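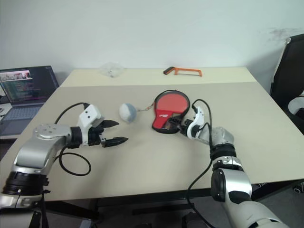 3.2 Collecting the two-handed demonstrations

I'll admit I went into this part of the study thinking the single-arm tasks would be the hard ones. They weren't! Two arms under remote control ask a lot more of the person driving, mainly in how you split your attention, and our paddle task brought that out better than anything else in the set. One gripper has to keep hold of the paddle by its handle while the other goes after the little ball attached to it, and you really do feel like you're patting your head and rubbing your stomach for the first week or so.

Figure 4. Paddle task under remote control. The right arm holds the handle; the left gripper is open near the ball.

We recorded 300 demonstrations of this task with Kirui, our control software, between two drivers (me and Subira Rotich). Each driver practiced for 20 minutes before anything was saved. I'd have liked more, but my wrists disagreed. We threw out 21 recordings in which the software lost its link to one of the arms, and kept everything else, including the clumsy ones. I like clumsy demonstrations. They show the policy what a person does when a grasp isn't lined up yet, and that's the part I could never write down as a rule.

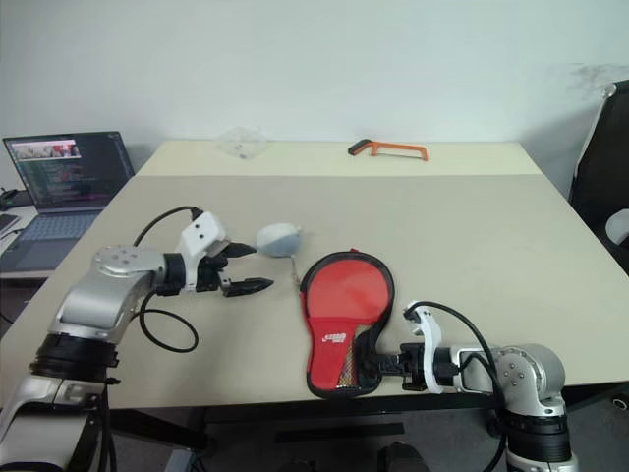 Holding still is a skill, and I was bad at it. When I drove the left arm I'd let my right hand drift, and the paddle would drift along with it, which made every small target harder to reach. Subira's habit was to park the right arm first, with the paddle nearly flat just over the table, and then forget about it completely. With the ball sitting so close to the open left fingers, even a small twitch on the other side matters, so I copied her. My later recordings are much smoother for it, and we give the two halves of my data separately in Table 2.

We also left other things on the table, such as the orange hacksaw at the back. The Plunari baseline had been trained on bare tabletops only, and I wanted to know how much a bit of clutter would bother it (a fair bit, see Section 4).

As for teaching by hand, where you take hold of the arm and move it yourself, we tried it early on and I still have a soft spot for it.
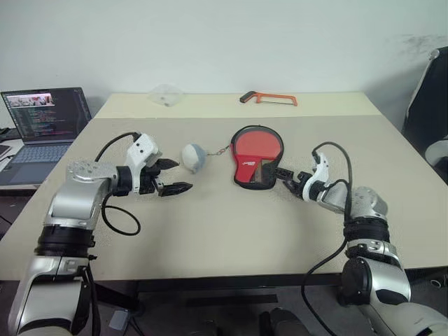
It's quick to learn and you get a nice sense of the weight of things, but with two arms you run out of hands fast, and your body ends up blocking the head camera for most of the recording. Remote control won for that reason alone. The hand-taught runs are in the Warkness folder of our release, unfiltered, for anyone who wants to compare the two.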